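4.2 Collecting the two-handed demonstrations

We began with the belief that the hard part of this work would be the learning, and that the gathering of demonstrations would more or less take care of itself. Anyone who has tried it will smile at that. By the end of January we had thrown away nearly everything from our first attempt and started over with a plainer protocol, and it is this second protocol that we describe in the present section, with rather more detail than is usual, in the hope that it may save a reader a few weeks.

Each demonstrator works with a pair of hand-held grippers, one for each hand, and simply does the task at a table as he or she would like the robot to do it later on. The Muvell gripper has two fingers and a wide-angle camera that looks out past them, so that the fingers stay in view low in the picture at all times. We like this arrangement very much. The policy sees at test time what it saw in training, or very nearly so, and the person holding the tool soon learns to keep the object between the fingertips without being told.

The tasks themselves are homely ones: picking up an object, lining it up beside another, passing it from one hand to the other, and setting it down again. We chose them after a long talk with our colleague Kanini Odera, who had run the earlier Armont trials and who argued, quite rightly as we now think, that a small set of tasks done in many slightly different ways teaches a policy more than a long list of tasks done once or twice each. Every demonstrator was therefore asked to vary the starting layout between takes, and to do so freely, without a chart to follow.
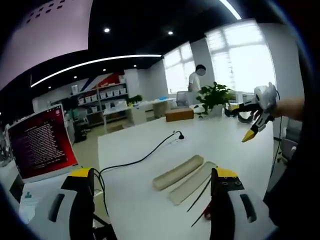

We also made up our minds early on that we would not tidy the workspace for the sake of the recordings. In the first protocol the table had been cleared before every take and a plain cloth hung behind it, and the policies trained on those takes did well for just as long as the cloth was there. When we moved the Tirkico arms to another room, they reached for the right spot and then hesitated, sometimes for several seconds, before closing on nothing at all. In the second protocol people were allowed to walk about, the blinds were left however the last person had set them, and whatever was lying on the table could stay unless it was in somebody's way.

In all we kept 1,628 demonstrations from 6 demonstrators. A take was dropped if the tracking of either gripper was lost for more than a moment, or if the demonstrator asked for it to be dropped, and we never pressed anyone for a reason. Failed grasps that were followed by a second try were kept on purpose. We had argued over this among ourselves for quite some time, and the comparison in Section 5 shows that leaving them out made the policy noticeably worse at recovering from a slip.

Figure 4. View from one gripper during a two-handed take, with the fingers of the recording gripper in the foreground, the second gripper held over the table at the right, and two beige objects on the tabletop between them.

For the tests on the robot we ran 50 trials per task, using the same starting rules that the demonstrators had been given. The two hands were started together but were otherwise left to find their own timing, and the Akpalu controller was used throughout with its settings unchanged from one task to the next. A trial was counted as a success only if both hands had let go and the object stayed where it had been put. This is a stricter rule than the one we used in our earlier report, and readers who wish to compare the two sets of results should please keep it in mind.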